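Hitari: recogida de objetos pequeños en mesa

Versión 2 de la ficha. Mantenimiento: Shota Matsuda.

Contenido
El conjunto reúne sesiones de orden sobre una mesa de madera clara. Los objetos son dados translúcidos de varios colores, una cesta de plástico calado y una pieza blanca con forma de seta. Son 80 sesiones, repartidas en 6 carpetas según la disposición inicial.

Objetos
Los dados se nombran por color: naranja, rosa, azul, verde lima, rojo. La cesta figura en las anotaciones como "cesta_roja", también cuando tira a naranja.
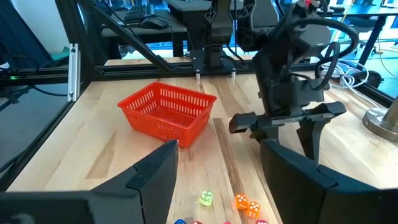

Hideaki Uchida pide separar el rosa del rojo en las etiquetas, porque con los dados translúcidos él los confunde al revisar y acaba corrigiendo dos veces la misma línea. El cambio está pendiente – de momento, en caso de duda se usa "rosa_rojo".

Disposiciones
En las carpetas "suelto" los dados se reparten por la mesa sin orden fijo. En las carpetas "fila" se colocan juntos, cerca de un borde. La cara que queda hacia arriba no se anota. 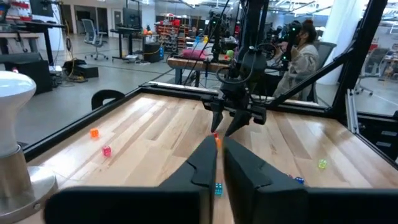 Fig. 2. Dados translúcidos repartidos por la mesa; a la izquierda, la pieza blanca.

La pieza blanca
Aparece en 36 sesiones, a veces sobre la mesa y a veces en la cesta. Se anota como "seta_blanca". Si está dentro de la cesta se añade el campo "posicion", con los valores "de_pie" o "tumbada".

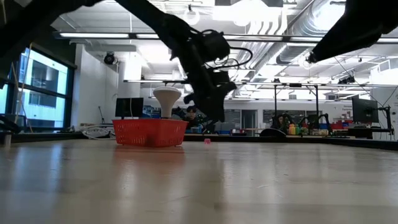
Fig. 3. Pieza blanca de pie en la cesta, con un cubo rosa a la derecha.

Problemas conocidos
La madera refleja la luz del techo y el color de la cesta – conviene tenerlo en cuenta al segmentar por color. Faltan las notas de dos sesiones de septiembre.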